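Community > Home & Garden > Moving and Storage > Small stuff

How do you pack a junk drawer for a move without it turning into one giant junk box?

Sandrine Deschamps

Okay, so we're moving in May and I've been putting this off for weeks. The kitchen is easy. Books are easy, just heavy. What's killing me is the drawer stuff! I have three drawers (plus the hall table, plus whatever is going on in the office) full of tape, chargers, lids that belong to something, tea lights, spare keys, little trays that came inside other packages, the works.

Last time we moved I dumped it all into two grocery bags, and I swear one of them went into the closet at the new place and stayed there until I started packing for this move. I'd like to not do that again. My husband's vote is to throw everything out, but he's also the person who asks me where the tape is every single week, so he doesn't get a vote.

Do you sort before the move or after? And what do you put it all in? I looked at the Stivach drawer boxes and they're nice, but I'm not paying that much for something that's going to hold dead batteries.

14 replies

tapegun_tammy

Sort after. You're moving, you don't have time. Get big boxes, write JUNK on them, done. I've done it this way my whole life and I'm fine.

3 people found this helpful

Yetunde Usman

I'm going to disagree with Tammy a little, sorry! I've moved five times in eight years and the junk box you sort "after" is the junk box you own forever. Ask me about the one marked Visivholm apartment. I haven't lived in Visivholm since my son was in diapers, and he's driving now.

What finally worked for me was going small. Small boxes, open on top while you fill them, one for each spot in the new place where the stuff is going to live. So you don't make a box for tape and a box for cords, you make a box for "hall table" and a box for "desk." When you get there you carry it to the hall table and set it down and you're pretty much unpacked. It doesn't matter if it's a weird mix in there, it was a weird mix in the drawer too.

I do a drawer at a time in the evening, usually 9 p.m. with the TV on. Everything comes out onto the table, anything I can't name goes in the trash, and the rest goes straight in a box. A drawer takes me one show, 52 minutes if it's the one I'm watching now. Trays are great for this, by the way. If something came in a little tray, keep the tray and let it hold the loose bits, with something lying on top if it fits. Long flat things go along the side so they don't get bent.

For the boxes themselves, don't buy the fancy ones. I got a stack from Tiwari, the restaurant supply place by me, and they were way cheaper than the organizer ones. Straight tall sides are what you want, the slanted kind waste a ton of room when you line them up in a bigger carton. Shoe boxes work too if you've got them, but they get soft if you carry them by the edge.

Batteries: tape over the ends and put them in their own bag. And keep one roll of tape OUT of the boxes until the very last carton is closed. I have packed my only roll of tape more than once and it's a special kind of mad you get at yourself. 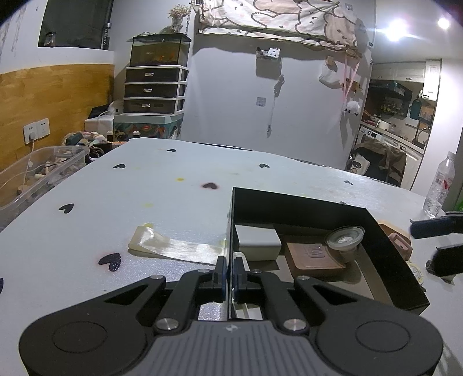 Sima said she did hers by spot like that too, only she put a rubber band around each box and a sticky note with the room on it, and the movers still put every one of them in the garage. So maybe take the little boxes over in your own car if the new place isn't far. She also keeps one for the first night with scissors, a phone charger, a light bulb and the toilet paper, and it rides up front with her.

Oh, and the keys! Try every mystery key in every lock before you hand the old place back. I found the one for our shed that way, after we'd paid a guy to cut the padlock off.

51 people found this helpful

Sandrine Deschamps

This is so helpful, thank you both! Did the first drawer tonight and found four tape measures. Going with small boxes, and I'm driving them over myself.

Last updated in May

Share (2)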